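The joy of a proper string drawer
Griet De Graaf on twine, tangles and the small pleasure of putting like with like
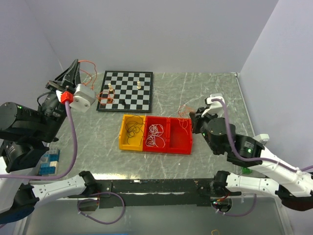 String is the most useful thing in my house and for years it was also the worst kept. It lived in a drawer in the hall, all of it together, with the dead batteries and the birthday candles, and whenever I wanted a length to tie up the sweet peas I pulled out a lump the size of a grapefruit. Then one wet February I gave it an afternoon and a few open tubs, and I have been cheerfully boring people on the subject ever since! The idea could hardly be plainer. Black string goes in the yellow bin, white string gets the red one beside it, and there's another red one on the end with hardly anything in it yet. Orange wire is always last to be dealt with, and it will wander over anything you leave nearby, a chessboard included.

I got the habit from Nhung Ung, who runs the mending table at the market hall in Plirnstead and can lay her hands on any thread you ask for before you've finished asking. Her rule is one colour to a tub. She doesn't sort by thickness or by what the stuff is made of (she tried that, and it lasted until lunch). Colour is what you see first, so colour is what you'll keep up with when you're tired and the kettle's on.

She is also very relaxed about winding. I had pictured neat little figures of eight, each with a paper band, and she laughed at me. A loose coil is fine. Drop it in by the loops, leave one end near the top, and it will nearly always come out again in one go. Tight balls look lovely in a shop window but they roll off the table and under the dresser.

Open tops matter more than I expected. I started out with lidded tins, 17 of them, and within a month I was leaving string on top of the lids. Now I have a joined row of tubs that slides out in one piece and goes straight to wherever the job is: parcels, tomatoes, a kite with a broken tail.

Wire wants a different approach. Xuân Lục, who teaches jewellery evenings in Arnham, showed me how to start with whichever end is free and follow it back with finger and thumb, easing each loop open as you reach it. Pulling just makes a kink, and a kink in thin wire is there for good. It's slow, and I find it wonderfully calming. I've done a whole tangle during a radio play and been sorry when it ran out.

As for short ends, I keep anything longer than my hand. The rest goes in a jam jar by the back door for tying up herbs, and by the end of summer the jar is always empty.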